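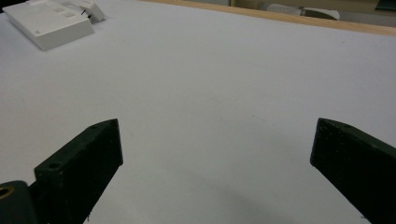

Kazimiera Czarnecka wrote to me in December asking whether a power strip really has to live on the floor, as she was tired of crawling under her table every time she wanted to charge something. It doesn't, dear, and I'm so glad you asked! Mine has been up on the worktable in Birklow for years now, and I wouldn't go back.

What you'll need: a soft cloth, a little dish soap, a pencil, some small sticky labels, and a power strip with a cord that reaches your outlet without pulling. Mine is 72 inches, and the table is 54 inches across, so I have plenty to play with.

Step 1. Wipe down the table

Take your time with this one. A white top like mine shows every little speck, and sticky labels and cord clips don't hold on a dusty surface. Go over it with the damp cloth, then a dry one, and have a cup of tea while it airs.

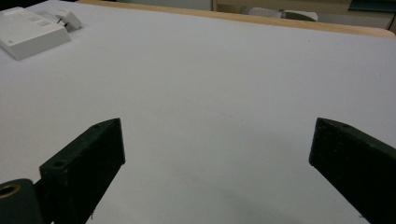 Step 2. Try the strip in a few spots

Before you stick anything down, set the strip on the table and live with it for an evening. I like it at a slant, off to the left, so the switches are easy to get at and my elbow has room on the right. Let the cord curve around in a nice wide loop - no tight bends, and no tucking it under something heavy. If your strip has a master switch at one end, as mine does, turn it so you can reach that without stretching over a lamp.

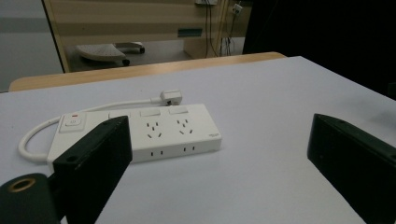 Step 3. Label the switches

Strips with individual switches are wonderful, but only if you remember which is which. Plug in one thing at a time, press its switch, and write the name on a label right then. I once turned off Noemi Mancuso's sewing machine in the middle of a hem, and I still hear about it.

Step 4. Clip the cord

Put a clip every 16 inches along the back edge of the table and leave a bit of slack near the outlet. Keep heaters off the strip altogether - those go straight into the wall.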